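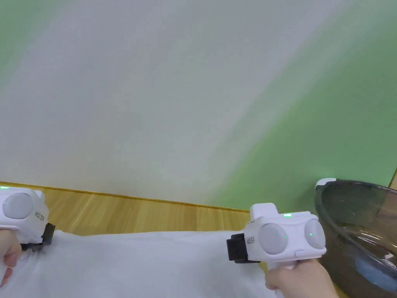
Stundmont, Thursday, June 18, 2026 – Saraç is delighted to announce that its summer reading evenings are coming back to Stundmont, and this time all 4 branches of the bookshop will be taking part!

The evenings began in April last year at the Janport branch, and over 440 people have come along to listen, chat and borrow a good story.

"We only put out a few chairs that first night, and we have been fetching more ever since," said Dilek Coşkun, who runs the programme. "Bring your mum, bring a neighbour, bring your knitting if you like."

Entry is free. To book a seat, please ask for Orhun Yalçınkaya at any branch.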